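Gokommont: Stakum Pass add-on, reviewed

26th October

Stakum Pass is the second paid map pack for Gokommont, the tank game from Cullimberg. I played it for 25 hours on a mid-range PC, mostly in online matches of up to 20 players.

What you get

One large winter map, two smaller ones and a light tank called the Kasten. The big map is the reason to buy. Its valley road is exposed from both ridges, so slow vehicles have to take the forest track and arrive late.

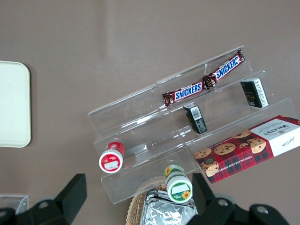
The Kasten

It is quick, low and badly armoured. The gun will go through the side of most medium tanks at 700 metres but bounces off nearly everything from the front. Reverse speed is poor. I lost several before I learned to leave a ridge early. 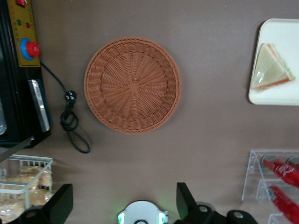

Repairs are cheap, at least, and the crew levels up faster than in the older light tanks. The engine sound is thin and cuts out when you change view, a fault the base game has had since January.

Performance is fine on the small maps. On the big one I had stutter whenever snow and smoke came together, and turning shadows down to medium cured most of it.

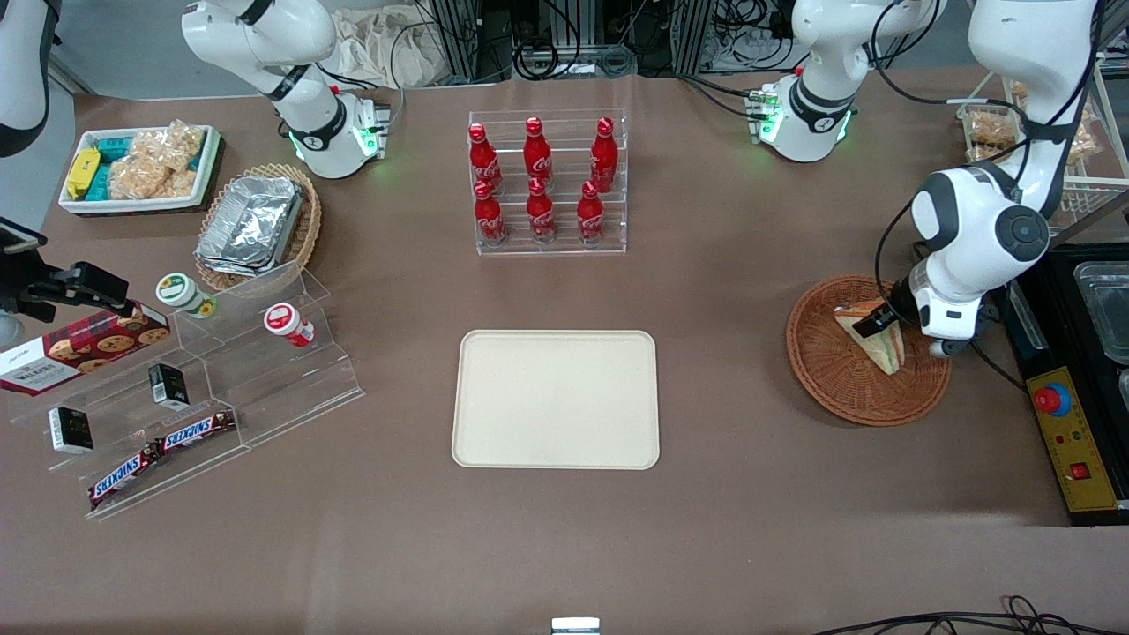
Matchmaking is the weaker part. Late in the evening I waited several minutes for a game and twice got the same small map three times running. There is no way to block a map.

Worth having if you already play light tanks. Others can wait for a sale.

Score: 70 out of 100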